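Cellent releases new version of its garment planning software

The software company Cellent has released a new version of Ilora, its planning tool for robots that handle clothes. The main change is in the way the program decides where to take hold of a garment before it starts to fold.

Older versions of Ilora looked first for corners. This worked well with towels and pillowcases, but knitted clothes caused many problems. A sweater lying in a heap often shows no clear corner, and the planner could spend a long time comparing points that were all equally bad. In the new version the program searches for edges with a visible texture, such as the ribbed band at the bottom or at the cuffs, and it plans the first grasp there.

"A ribbed hem is thick and it has a direction," says Angelica Tiongson, who leads the planning group. "If the planner knows the direction of the ribs, it also knows quite well how the rest of the sweater is lying. Before this, we tried to guess the whole shape at once, and the guess was often wrong."

The new grasp model was trained on recordings made with hand-held grippers in ordinary homes. A person does the task with the tool in the hand, and the software learns from the view of the camera on it. Cellent says that bedrooms were important for this work, as patterned sheets can confuse the part of the program that separates the garment from the surface under it.

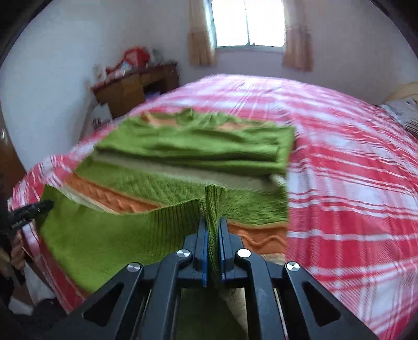

Gripper tips closed on the ribbed edge of a green sweater, on a bed with a plaid sheet.

The second change concerns work with two arms. Ilora now plans both grippers together, so that one can keep the cloth still while the other looks for its next point. In the earlier versions each arm had its own plan, and a separate module checked them for collisions afterwards. According to the release notes, planning a full fold of a sweater now takes nearly 5 seconds on the reference computer, compared with 20 seconds before.

There is also a small viewer called Jakix, which shows the planned grasp points over the camera picture. Developers can move a point by hand and see how the plan changes.

Teodoro Enriquez, an engineer at the laundry service company Mabuza, has tested the software since October. He is mostly satisfied, but he says that very loose knits are still difficult. "The planner sometimes chooses a fold in the fabric and believes it is the hem," he says. "With the viewer we at least see this mistake before the arm moves."

The update is free for current licence holders. It supports four types of gripper, and a calibration file for each of them comes with the installation package. Users who have trained their own grasp models must convert them with the tool in the same package - the old format will not load.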